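# Two Hands, Three Cubes: Comparing Controllers for a Pair of Robot Hands

Sep 6, 2024

Our group (Zakhar Kobzar, Saoirse Buckley and Haris Khattak) started in January with what we thought was a small question: if you keep the arms and the hands exactly the same and change only the controller, how much does the grasping change? Quite a lot, as we found, and it took us most of the project to measure it in a way we were happy with.

We compared two controllers. The first, which we call Boma, plays back finger positions that we tuned by hand, and we spent many pleasant but slow evenings tuning them. The second, Trivico, closes each finger until the motor current rises past a limit and then holds. Both ran on the same pair of arms with the same five-line script on top, so that switching from one to the other was a matter of changing a setting and starting again.

## The task

We kept the task plain on purpose. Red, green and yellow cubes go on a white table between the arms, and a hand has to close on the cube it is told to take, lift it, hold it and set it back down. Green belongs to the left hand and yellow to the right, while red can be given to either – that one caused the most discussion, because both arms have to agree on who stays out of the way. 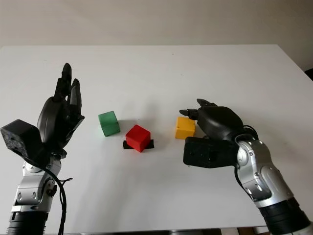 Pichit Petchrat wondered, after reading our first draft, whether the palm-down approach was being unfair to Boma. A hand coming from above has to get its thumb past the edge of the cube before anything else happens, he wrote, and a fixed finger path has no way to recover if the thumb lands early. We thought this was a very good point, and we added a second set of trials with the hand coming in from the side.

## Results

We ran 161 trials in all, counting the extra set. Boma dropped the cube or missed it in 32 of them, and Trivico in 20. Pichit was right about the thumb: most of Boma's misses came from above, and from the side the two controllers were much closer together.

Trivico has its own troubles, though. It is slower to close, and when we set the current limit too low it would stop at the first light touch and lift nothing at all – a bit comical the first time, less so by the end of the evening. We settled on a limit that worked for both hands, but we would like to try a separate one for each finger.

## What we would do next

Saoirse wants to repeat everything with softer objects, and Haris would like to log the motor currents for Boma too, so the misses can be compared properly. Our thanks go to Eoin Lynch for lending us his bench time at Oltport. The scripts and the trial sheets are in the project folder, with the side approach kept on its own sheet.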